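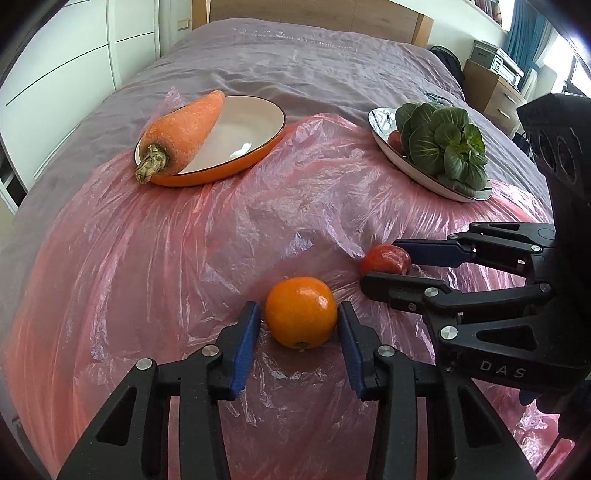

Two hand-held grippers with blue finger pads, an orange and an apple.

About Dremance

Dremance compares grippers, cameras and controllers for firms that handle fresh produce. The company was established in Treltuvham and is directed by Ans Baert. Each gripper is assessed over 100 grasps – 70 on fruit, the remainder on vegetables.

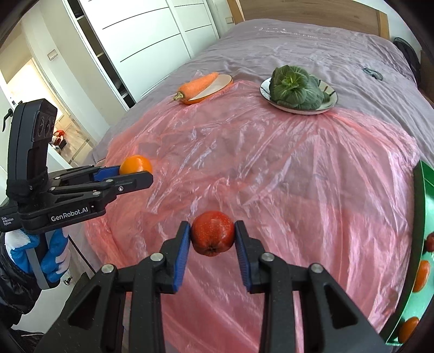

An apple and an orange, each held by a gripper.

Results are issued to clients in a written report, with grip force and camera settings listed for every grasp.

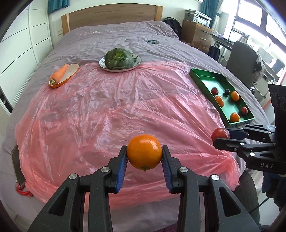
Reports are kept for two years. Requests for a comparison may be sent to the Druvum office.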